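4 Preparing Phones and Cases for Intake

This section covers the handling of used smartphones and protective cases from the time they leave the delivery tote until they are placed in storage trays. It applies to all workstations at the Flustton site that use the Nekeseo intake kit. Read Section 3 (Receiving and Tote Labels) before you begin.

4.1 Before You Start

Confirm that the following items are within reach:

Intake kit, with lint-free cloths and soft brush
Storage trays, Turunen pattern, with foam inserts
Adhesive labels, numbered from 100 upward
Intake log, current page

The work surface must be clean, dry and free of grit. Wipe it with a dry cloth at the start of each batch. Do not use spray cleaner on the surface while phones are present.

CAUTION: Do not open a phone that has a swollen back or a lifted screen. Place it in the metal safety bin and inform the shift lead at once.

4.2 Laying Out a Batch

1. Take no more than three phones from the tote at one time. Larger batches lead to labels being applied to the wrong device.

2. Switch off each phone by holding the power button until the screen goes dark. If a phone does not respond, treat it as switched on and mark "power unknown" in the log.

3. Remove any case. Start at a corner near the camera and ease the case away from the phone with your thumbs. Do not use a blade or a metal tool.

4. Place the phones and the removed case near the center of the table, well back from the edges. Phones may lie face up or face down at this stage. Keep cases flat, and do not stack them on a screen. A mixed batch, with a light blue phone face down, two black phones and a clear case with a white magnetic ring, is laid out on the wood-grain tabletop below. 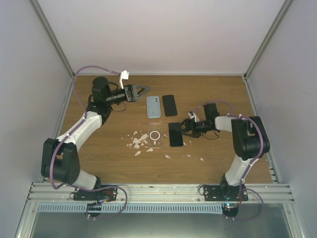

5. Check each phone for dirt around the camera lenses and the charging port. Loosen dry dirt with the soft brush, working away from the opening.

6. Wipe the screen and back with a lint-free cloth. Turn the phone by its edges – fingertips on the lenses leave marks that are difficult to remove later.

NOTE: Clear cases often look clean when they are not. Hold the case up to the light and wipe both sides, including the area inside a magnetic ring.

4.3 Labeling and Logging

7. Apply one label to the back of each phone, below the camera area. The label must not cover a lens, a sensor or any printed model information.

8. Give a removed case the same number as its phone, followed by the letter C. For example, the case taken from phone 102 is labeled 102C. If it is not known which phone a case came from, write "unmatched" in the log and place the case in the Purari box.

9. Enter the label number, color and visible condition of each phone in the intake log. Use plain terms such as "scratched," "cracked" or "no visible damage." Do not record an opinion as to the cause of damage.

CAUTION: Magnetic rings may affect payment cards and some key cards. Keep badges and wallets off the work surface.

4.4 Placing Items in Trays

10. Put each phone in its own foam slot with the screen facing the foam divider. Do not force a thick phone into a narrow slot. Use a wide-slot tray instead.

11. Place labeled cases in the shallow tray. Cases may overlap slightly – they must not be bent.

12. When a tray is full, close the lid and write the first and last label numbers on the front card. A storage cabinet holds up to 400 phones. Start a new cabinet when this limit is reached, even if a shelf appears to have room.

4.5 Common Problems

The case will not come off. Check for a hidden seam or a two-part frame. If the case still does not release, leave it in place and enter "case retained" in the log.

The label does not stick. The back of the phone may carry a film of oil. Wipe it again with a dry cloth, wait one minute and apply a new label. Do not reuse the first one.

Two phones look the same. Label the first phone before picking up the second.

Section 4 revised Jul 5, 2025. Replaces the June issue.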